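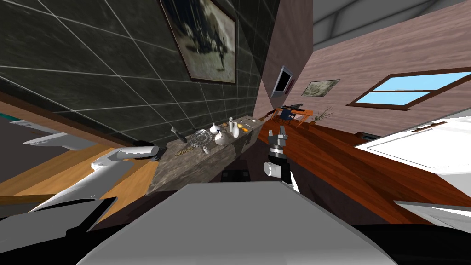 Notebook, May

Glaze tests, second round of the iron-saturated series

Started at 9:40. Kiln was down to 52 C on the controller, so I let it sit with the peeps out until after coffee and unloaded then. All the tiles came through in one piece. Two had stuck to the shelf where the glaze ran past the foot, both from the Floltham batch. Ground the shelf down and gave it a fresh coat of wash on that side only.

Numbering carries on from last time. The F tiles use the Floltham clay, the H tiles use Hemora. Same glaze on both, same bucket, stirred between every dip.

F tiles: too fluid. The top third has gone thin and brown and the bottom has pooled nearly black. I like the black. There are small crystals in the pool on F3, only visible with a loupe, which I did not get last round. Pinholes on F1 and F2, near the rim.

H tiles: much calmer. Even coat, slightly dull, closer to what we want for the bowls. H4 has a crawl mark the size of a fingernail on the back. I remember handling that one after lunch, so it could be skin oil. Not going to worry about it unless it comes back.

The clay body is making more difference than the glaze change did. Halfdan said this in the winter and I argued with him. He was right, at least on these.

Mixing notes for whoever does the next bucket: the red iron was lumpy again. I put it through the 80 mesh twice and still had specks on the screen. The bag had been left open next to the sink. It now has a clip on it and lives on the upper shelf. Please put it back there.

Dip times. I counted to 4 for the first coat on all tiles and did a second coat over the top half only. On the F tiles I would drop the second coat completely. On the H tiles it can stay.

Firing: cone 6, with a hold of 20 minutes at the top, then a controlled drop. Witness cone on the bottom shelf was flat. Middle shelf was where it should be. So the bottom is still running hot, and the stuck tiles were both down there, which muddies what I wrote about the F batch. I should have split them between shelves. Next round will have F and H on every shelf.

11:30. Halfdan Bech came by to look. He thinks the bottom element was replaced with one that doesn't match the others, and wants to measure resistance on all of them before we fire anything for the Okon order. Meter is in his van. He also took H2 away to put it through the dishwasher at home for a couple of weeks.

Weighed out a new 500 g test batch after he left. Changes from the last one: silica up a little, frit down by the same amount, iron unchanged. Wrote the weights on the lid and on the card in the recipe box. Water to be added tomorrow -- I want it to slake overnight before sieving.

Cut 16 new tiles from the extruder, half in each clay, and stamped them while still soft. They are on the drying rack under newspaper. The Hemora was stiffer than usual out of the bag and the stamp barely took on a couple of them, so scratch the number in again with a needle before bisque.

To do
Measure elements (Halfdan)
Order cones, only a few left in the box
Ask Savolainen if the next delivery of Floltham is from the same lot
Rewash bottom shelf, other side
Second coat on top half, H tiles only

Packed up at 3:15. Kiln left empty with the lid propped.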